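Bench notebook, Drudcombe workshop
October, after lunch

Carrying on with the book cabinet, Beatriz's page from this morning is out of date so ignore her shelf spacing.

Left compartment first. Wants the tall blue one and the white one with the red strip at the top of the spine. Blue goes in upright, no trouble. White one leans if left to itself, needs a neighbour or a bookend. Ask Berhanu if the Vorkness bookends ever turned up.

Centre divider – tried a 45 cm straightedge against it, fine for our purposes. Leave alone.

Drawers: no knobs and we're not adding any. Berhanu wants finger room over the lower front, I say the slot is plenty. His knuckles are bigger than mine mind. Upper one to take the Steltow catalogues, lower one loose papers and the Mrema price lists (bin anything superceded). Finger joints in the boards have come up nicely, pity to put a label over them so labels go inside.

To do
– wax, 2 thin coats, not the orange stuff
– felt strip for shelf board, 95 cm, cut from the 3 m roll
– check runners on the drawers below
– tell Beatriz the spare key is in teh blue tin 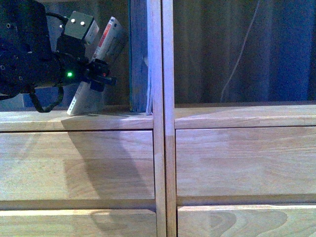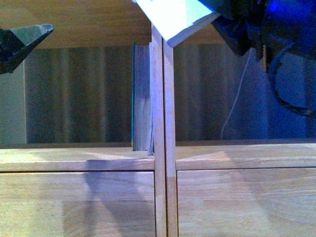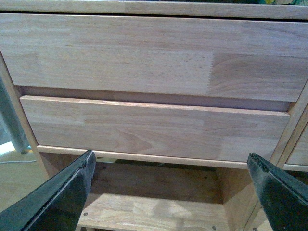
Book cabinet. First two: shelf compartment. Last: the drawer fronts.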